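Equipment Planning Analyst, Mobile Manipulation
Prasmont – Facilities and Capital Equipment Group
Sosedville site, hybrid, fixed term with option to extend
Posted Jun 20, 2026

Prasmont is hiring an analyst to prepare the purchase plan for the second phase of the Varthorpe program. Phase one was run entirely in simulation. Phase two moves the same kitchen tasks onto physical two-armed units, and the company needs a complete, defensible budget before any purchase order is released. The post reports to Siham Awad, Capital Equipment Lead.

Scope of the role

The analyst will own the equipment list from first quote to acceptance. The list currently covers the robot bases and arms, end effectors, spare fingers, safety scanners, a workstation for each cell, power and network drops, and the kitchen fixtures themselves. Countertops, small appliances and tableware are budgeted as consumables and are replaced on a schedule, so unit cost and lead time matter as much for a bowl as for a wrist joint.

Main duties:

Convert simulated task records into equipment requirements: reach, payload, counter height, clearance on both sides of the base.
Obtain and compare at least three quotes for every line over 1,940 dollars.
Maintain the lease-versus-buy model for the arms, including service contracts and resale value.
Estimate spares from logged joint hours. The planning figure is 400 hours per arm between inspections.
Prepare floor plans for each cell with the building engineer and confirm door widths, floor loading and circuit capacity.
Write the acceptance test for each delivery and hold final payment until it is signed.

Work at hand

Requirements are drawn from the simulated kitchen. The layout under review for cell one has the counter on the left of the base, so the reach of the left arm sets the minimum arm length for the quote.
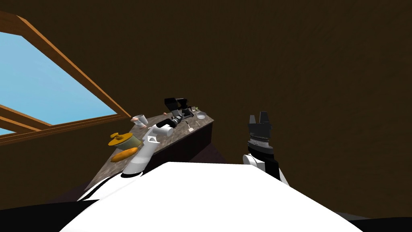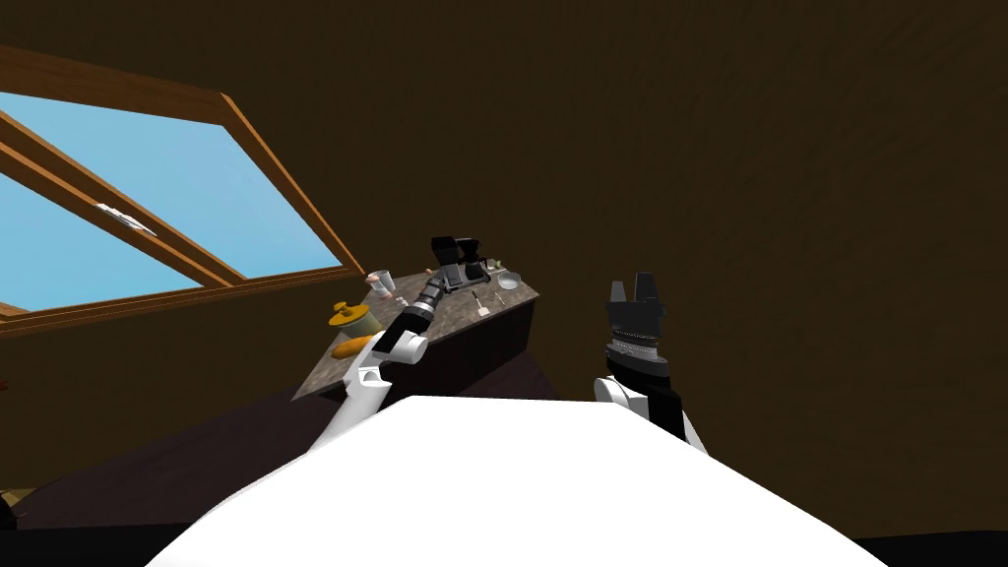 Simulated kitchen, cell one review. Left arm extended over the counter, right gripper raised. 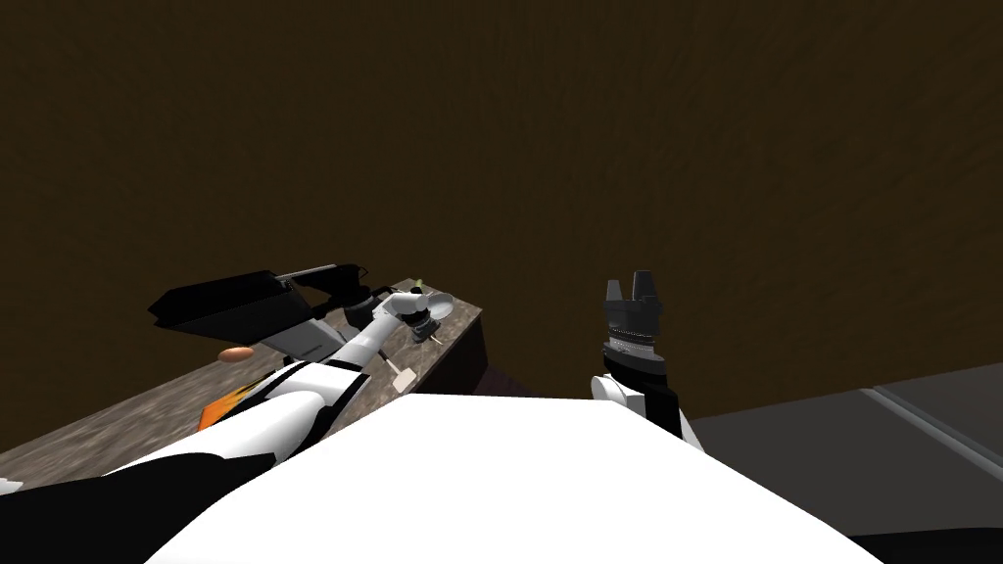
Kyu-ri Cha asked during the draft review whether the plan should carry a second arm at all. If most of the counter tasks can be finished with one, the money would go further on spares and a better base, and the second arm could be added in a later budget year. The reply from the equipment group was that a later retrofit carries its own engineering charge and voids part of the service contract under the terms now offered. The question stays open. The person hired will be expected to price both configurations and present the difference, with retrofit cost shown as a separate line.

A related item is the choice of supplier. Fonseca has quoted for a matched pair of arms with a shared controller. Two other quotes treat the arms as separate units, with separate controllers and separate warranties. These are not directly comparable as submitted, and the first assignment will be to put all three on one basis.

Requirements

Four years or more in equipment planning, cost engineering or technical purchasing.
Working knowledge of industrial or service robots sufficient to read a data sheet and question it.
Strong spreadsheet skills. The present model has 58 input lines and needs restructuring.
Experience writing acceptance criteria for machinery.
Ability to explain a cost estimate in writing to people who did not prepare it.

Helpful, but not required: experience with simulation software, import paperwork for machinery, or laboratory fit-out. Programming is not part of the job – simulation staff will supply task records in table form.

Terms

Full time, 40 hours per week. Two days per week may be worked remotely after the first 60 days. The initial contract runs 18 months. Salary is set by grade and is stated in writing before the first interview. Travel to supplier sites is expected two or three times per year and is paid by the company.

How to apply

Send a resume and one work sample to the Sosedville hiring desk, marked "Varthorpe planning." The sample should be a budget, equipment plan or supplier comparison that you prepared yourself, with confidential figures removed. Two pages are enough. Cover letters are optional.

Interviews will be held in August. Shortlisted applicants will receive a short quote comparison exercise in advance and will discuss it with Siham Awad at the interview. Questions about the scope of the post may be sent to the same desk and will be answered in writing.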